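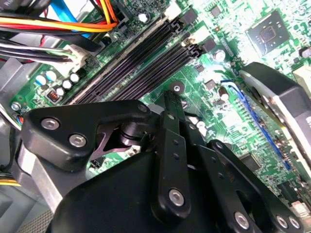
The arm over the Bellamy board, memory slots still empty.

9 November 2023

Stopped the cell at lunch and it stayed stopped until I went home. I want to get the order of it down before it blurs.

The morning was normal. We were running the memory and processor routine for Pistport, the same one we have had since March with small changes. The arm goes to the case, finds the board, does its part, goes back to the gray platform, picks up the next part from its holder. I had done the homing myself and signed the sheet. No warnings on the pendant except the one about the fan filter, and that has been there for weeks.

The fault came on cycle 216. The arm was over the board and on its way down. It should have slowed at the approach height and then crept. It slowed late. I heard it before I understood it, a kind of hard tick, and then the controller threw a force fault and held position with the gripper against the board. I hit the stop anyway. My hand was already on it.

I was standing outside the fence with the gate closed. I am putting that in because I was asked twice today and will be asked again tomorrow. Gate closed, interlock green, no one inside.

Getting it off the board took longer than it should have. With the stop in, the brakes are on, and to free it you have to release them one joint at a time with somebody holding up the weight. The card taped to the cabinet gives the joints in the wrong order for our mounting. If you follow it, the wrist drops first, and the wrist is the part sitting on the board. I caught it, but only because I remembered from the training at Tidallow that the card was written for an arm hung from above. I took the card down and it is in my drawer. It needs to be reprinted before anyone else uses that cabinet.

After that I looked at the board with the lamp. There is a scuff near the mounting screw in the middle, below the memory slots. I could not find a cut trace, but I would not ship it, and I tagged it red. The fingers looked fine to me. I checked the screws on the linkages with the small driver and one took about a quarter turn. I don't know if it was loose before or if the hit did it. Wrote both possibilities on the sheet.

The log was more useful than my ears. The commanded height was right. The actual height was right too, as far as the arm knew. What was off was the tool offset. At the break somebody had loaded the tool file from the Mivwood job, with the shorter fingers, and the controller took it without a question because the two files have the same name and only the date is different. The force limit in that file was set at 40, so it pushed harder than ours would have before giving up. Ours is 5. I had to read that line several times.

The part that bothers me is the cycles between the break and the fault. The processor pickup ran on the same file and never complained. I went back over to the platform side and thought about how little room there is around the chip in that pocket. The pickup point is taught separately, from the holder itself, so the bad offset did not show there. It only showed over the case. If the routine had been pickup only, we could have gone for days with the wrong force limit and the wrong tool and had clean reports the whole time.

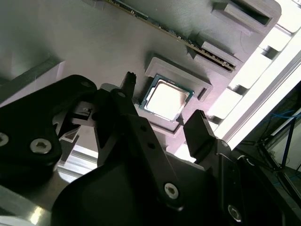

Yae Kudo thought I was giving the file name too much of the blame. She said the controller should refuse any tool file that doesn't match the serial number on the gripper, that the check exists and was switched off when we changed fingers in March, and that she would turn it back on tonight if I would stay and watch the first homing. She also said to stop writing "somebody" on the sheet and find out who, not to get them in trouble, but to ask what screen they were looking at when they picked it.

Fair enough. I changed the sheet. I asked, and it was me. I loaded it at the break from the recent list, where the Mivwood file was at the top. I had no memory of it until I saw my login next to the time.

We turned the check on and tried to load the Mivwood file on purpose. It refused. Loaded ours, homed at slow speed, stopped above an empty fixture, measured the fingertip height with the block. Good. Did not run parts. The cell is locked out with my tag on it.

Tomorrow: new card for the brake release, rename the tool files, pull everything made after the break and look at it under the lamp. Call Pistport before they call us. Ask for the fan filter again.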